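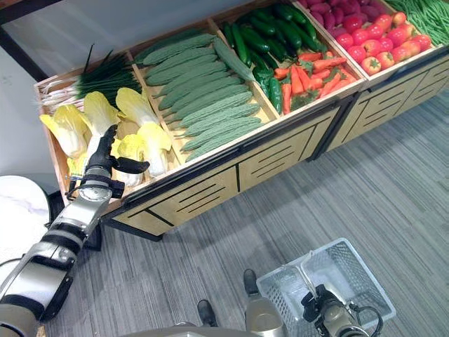 Asuka Kaneko wrote to me that her vegetable stand looks beautiful in the morning, and by 4 p.m. the carrots are in every bin and the cabbages have fallen on top of the cucumbers. She asked if glue is the answer.

Please do not glue. Artificial vegetables are for picking up, also when the stand is mostly decoration, and glue leaves a shiny yellow mark that you can never clean. In this guide I explain how I fill a wooden display stand with open bins, so that people can shop from it with a basket and you can put everything back without much thinking.

What you need

– a display stand with open bins, best with a rim in front
– artificial vegetables, more of each kind than you think
– one or two light baskets with handles
– a soft brush and a damp cloth
– a small table near the stand

My stand is a Maltemetti and I paid 315 for it, without the vegetables. A second-hand one is fine. Check only that the bins do not shake when you press on the front rim.

Step 1. Sort on the floor first

Take everything out of the boxes and make one pile for each kind. Do not sort directly into the bins. I did this the first time, and I had to empty the whole stand again when I found one more bag of bitter melons at the bottom of the carton.

While you sort, look at the leaves. Napa cabbage and green onions often arrive pressed flat. Open the leaves with your fingers, slowly, and let them rest overnight.

Step 2. Decide which kind gets its own bin

Big vegetables and vegetables with a strong shape want a bin for themselves. For me these are the napa cabbage and the long pale green gourds. Thin or small vegetables can share. Cucumbers, carrots and green peppers are good neighbors, the orange between two dark greens is easy to see from far away.

Red things I put together at one end. If you spread the red in all the bins, the eye does not know where to go.

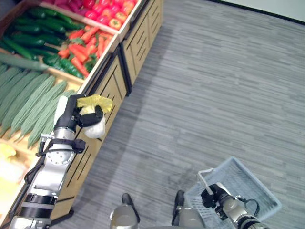 Long vegetables should all point in the same direction. Lay the first row against the wood, with the ends touching the rim, then the second row on top in the small valleys between. Cucumbers and gourds stay in place very well like this. With carrots I am less strict. They look more natural when they lie a little crossed, with the green tops showing here and there.

Peppers fill the corners. Keep them for last and push them gently in the space which is left, next to the carrots.

Step 3. Cabbages and green onions

Put the green onions in first, as one bundle along the back of the bin, with the leaves together on one side. Then the back row of cabbages, and after it the front row. The white bottoms can all look to the same side, but I turn one or two of them a little, otherwise it becomes too much like a factory.

Do not build a third layer. A cabbage is round and it will roll, and when one goes the others follow it.

Step 4. Prepare the place for the basket

The shopper needs somewhere to put the basket down. A small round table is enough, one or two steps away from the stand. Leave the floor free between them.
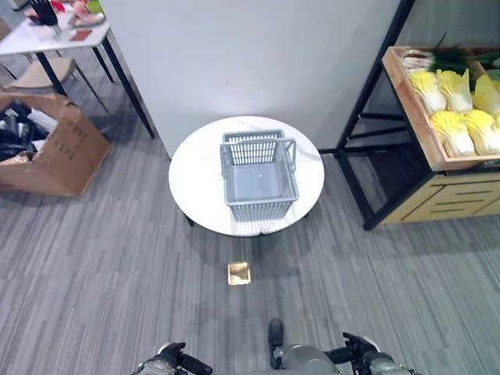
Basket on the round table, cabbages and green onions in the crate on the right.

Choose a basket that is light also when it is full. Plastic with open sides is easy to wash, and two handles are better than one for small hands. Kazuhiro Sasaki gave me the advice to try the basket with the heaviest vegetable before buying, and I pass it on to you. Hidus has a folding model which I do not like so much – the bottom bends under cabbages.

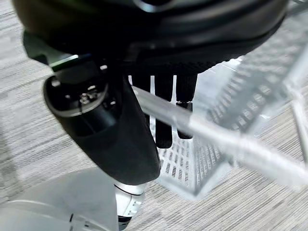

A wire basket is also possible. It is strong, and the vegetables are easy to see through it, but the fine leaves can catch in the mesh. Lift the green onions out straight up, do not pull them to the side. If the wire has a sharp end somewhere, close it with a bit of tape.

Step 5. Putting back

Start with the bin that lost the most. Return one kind completely before you touch the next one. If you are in a hurry, at least put the cabbages right and clear the front rims, the rest can wait until morning.

Once a month I brush the dust from the ridges of the gourds and wipe the glossy vegetables with the damp cloth. No soap on the leaves, the color can come off. In December I had the stand too close to the heater and seven peppers became soft and crooked. They are now at the bottom of the bin.

Home | Guides | Materials | Questions | Contact

Related guides
How to repair a loose bin on a Branley stand
Price cards for a play market, in large letters
Storing 200 artificial fruits in a small closet
Nseir paper bags: which size for which vegetable
Cleaning wooden crates without water stains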